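Rendville Pasture Weeds: data card and README

Version 2, 7 May 2026
Maintained by Filipa Patrício

What is in this folder

Rendville Pasture Weeds is a set of field records on broadleaf weeds in grazed pasture. It holds 1,381 quadrat records from 40 paddocks on four holdings: Sallen, Quintela, Filgate and the home block at Rendville. Each record gives the weed cover in a half-metre square, the growth stage of the main weed, the state of the grass around it and the last treatment the paddock had.

The set was put together for people who plan weed control on small livestock farms and want something better than memory to go on. It has also been used to teach new field staff how to score cover by eye.

Files

quadrats.csv – one row per quadrat visit
paddocks.csv – one row per paddock, with soil type, slope, stock and fencing notes
treatments.csv – spraying, topping, hand pulling and spot treatment
species.csv – the short codes used for weeds and grasses
notes.txt – free text from the field sheets, typed up as written

All the tables are comma-separated, UTF-8, with a header row. Dates are in year-month-day order. A blank cell means the value was not recorded. A zero means it was looked for and not found. Please keep these apart when you load the files, as some spreadsheet programs will fill blanks with zeros if you let them.

Main columns in quadrats.csv

paddock_id – matches paddocks.csv
visit_date – the day of the visit
quadrat_no – position along the walked line, counting from the gate
main_weed – species code, blank if the square had no weeds
cover_pct – weed cover by eye, to the nearest five per cent
stage – seedling, rosette, stem, flower, seed or dead
grass_height_cm – one reading from a rising plate or a ruler
bare_pct – bare ground
scorer – initials only

How the records were made

Each paddock was walked on a W-shaped line, with a quadrat dropped at set paces. The scorer did not move the square to catch or miss a weed patch. Where the line ran into a trough, a gateway or standing water, the quadrat was skipped and the number left out, so gaps in quadrat_no are expected.

Docks, thistles, ragwort and creeping buttercup make up most of the weed records. Nettles were only scored when they stood inside the grazed area. Clumps along hedges and behind the yards are in notes.txt if they are anywhere.
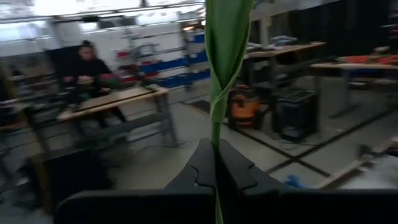
Long green leaf held in a gripper.

Growth stage follows the oldest plant of the main weed in the square. A square with many dock seedlings and one plant in flower is therefore scored as flower. This suits treatment timing poorly, and anyone working on that question should read the notes for the paddock as well.

Treatments

Products are listed by active ingredient and not by trade name. Rates are as written in the spray book, changed to litres or grams per hectare where the book used something else. There are 193 treatment rows. Of these, 36 are spot treatments with a knapsack, and for those the rate column holds the mix strength in the tank, marked in rate_unit. Do not average the two kinds together.

Nothing in this set is advice on what to spray or how much. Follow the product label and the rules where you farm, including the time stock must be kept off.

Known problems

The Filgate paddocks were renumbered when the middle fence came out. Old and new numbers are both in paddocks.csv, under old_id and paddock_id.

Cover scores at Quintela run higher than elsewhere for the same weeds. Two scorers worked there and one of them scored leaf spread, the other rooted area. The scorer column lets you split them.

Visits in February are few and the docks are small then, so low winter cover should not be read as good control.

Grass height was not taken at Sallen on the first round.

Changes since version 1

Added the Rendville home block. Fixed swapped codes for spear thistle and creeping thistle. Removed duplicate rows from Filgate – these came from a field sheet that had been typed up twice. Added bare_pct.

Use and sharing

You may use and share the tables for any purpose as long as you name the set and the version. Paddock locations are left out at the request of the holdings, so please do not try to work them out or publish them.

Corrections are welcome. Send them to Filipa Patrício with the paddock_id, the visit_date and the quadrat_no.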